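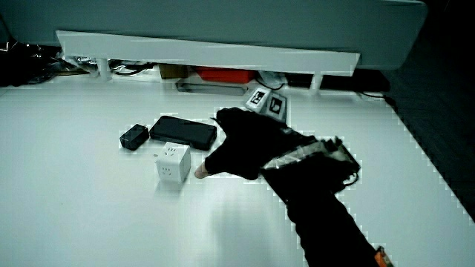

The owner of the small repair shop in Clastow has a strict opinion about charging at the table. "People bring me a phone and say the battery is dead," she told me. "Then I ask to see the charger, and very often the problem is there."

She likes the cube sockets, because they stay near the hand and do not disappear behind a cabinet. At home in Staltach she keeps one on a white table, with her phone and the charger next to it. "My rule is that the phone lies flat and the cable goes away after," she said – and her children do not always follow it.

In January she checked 61 chargers for customers. I asked how many she threw out. "Too many," she said, and went back to her work.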